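The Bread Money

Melahat Yaman had kept the back stairs of the Evside building for so long that she knew which tenants were up by the sound of the pipes, and on the morning the bakery closed she heard all of them awake before six.

It was December, and the smell wasn't there. For as long as she had lived over it, Akyol had sent its smell up through the floorboards, first the yeast and then the crust and then, toward seven, the sesame, and she had long ago stopped needing a clock. Now she lay under two quilts and smelled only the radiator. She got up anyway, put the kettle on, and went down in her slippers and her late husband's coat to see what was the matter.

İlker Ateş was sitting on an upturned flour bin with the lights off and the front door unlocked. He was a big man who looked smaller without an apron.

"It's the oven," he said. "The man came last night. He says 600 for the part, and then he says the part won't help."

"Then what's the 600 for?"

"I asked him that too."

She sat down on the sack next to him, and for a good while they looked at the oven together, the way people will look at an old relative who has fallen asleep at the table. It was a Grisuvetti, older than either of his children, with a door that had to be kicked low on the left side. She had kicked it herself one winter when he had the flu and she had run the counter for him, badly, giving everyone too much change.

"Well," she said at last, "I have an oven."

He laughed, and then he saw that she meant it, and he rubbed his face with both hands. "Melahat, your oven holds four loaves."

"And Flolska's mother on the second floor has one, and the students have one they've never turned on, I'd bet my teeth on it. The dough's made, isn't it? I can smell that much."

The dough was made. It had been rising in the dark since midnight out of pure habit, his and its own, and it was starting to climb out of the tubs. So they carried it up the back stairs, İlker in front with the tubs and Melahat behind with a tray of tins and her coat dragging, knocking at each door as they came to it. The students answered in blankets. There was a frying pan stored in their oven and a pizza box under that, and İlker was kind enough to say nothing at all.

By nine they had 50 loaves, none of them the same color. The ones from the second floor were pale and the ones from Melahat's kitchen were nearly black on the bottom, and people bought them off a card table in the hallway and stood there eating the ends with their gloves on. Somebody left a 20 in the dish for one loaf and was down the street before İlker could call after him.

"It's not even good bread today," he said, turning the bill over.

"No," said Melahat, who was on her third slice. "Bring the tubs up earlier tomorrow. My oven likes to warm up slow."

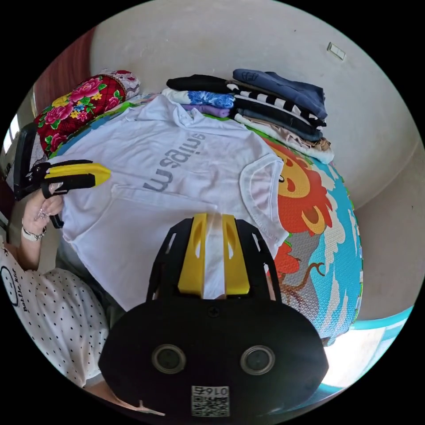 Why does Melahat tell İlker to bring the tubs up earlier?
Her oven takes a long time to warm up, and she has already made up her mind that they'll be baking upstairs again the next morning.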